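From the Wornholm Kitchen: A Kind Word for the Sink

I have been meaning to write about washing up for months now, and every time I sit down to do it something more exciting comes along (the jam swap, the new oven at Vernenitz, the great apron shortage). But January is a quiet month, the evenings are long, and I think the sink has waited patiently enough.

When we opened the kitchen on Wednesday evenings we served 102 people in the first month, and I remember standing there at nine o'clock with my sleeves rolled up wondering where all those bowls had come from. We've had 452 suppers go out since then, and I've grown very fond of that last half hour. The soup is gone, the chairs are up, somebody is humming, and there is nothing left to decide except whether to wash or dry. I always pick washing -- I like having my hands in warm water, and I'm told I am a slow dryer.

A few habits have crept in over time. Glasses go first, while the water is fresh, and anything that held porridge or cheese gets a cold soak before it sees hot water at all. Bottles want a proper brush, one that gets right down to the shoulders and the bottom corners, and then a good long rinse.
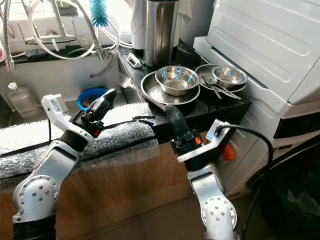
Sponges are where people tend to disagree, and I've heard some lively opinions over the years! My own way is to keep a soft one for everyday plates and a scrubby pad for the pots, and to squeeze them both out well at the end of the night. They like a bit of air. A sponge left sitting in a puddle will let you know about it by Friday, and you won't enjoy the conversation.

The Fidanus fund has kindly given us 300 toward new drying racks, and we hope to have 3 of them in place before the spring suppers begin. The folks at Kılıçarslan bakery are sending bread again too, so there will be plenty of crumbs to sweep. If you can stay behind after a meal, even for ten minutes, please do. Towels are in the drawer by the door, and there's usually a little cake left over for whoever is drying.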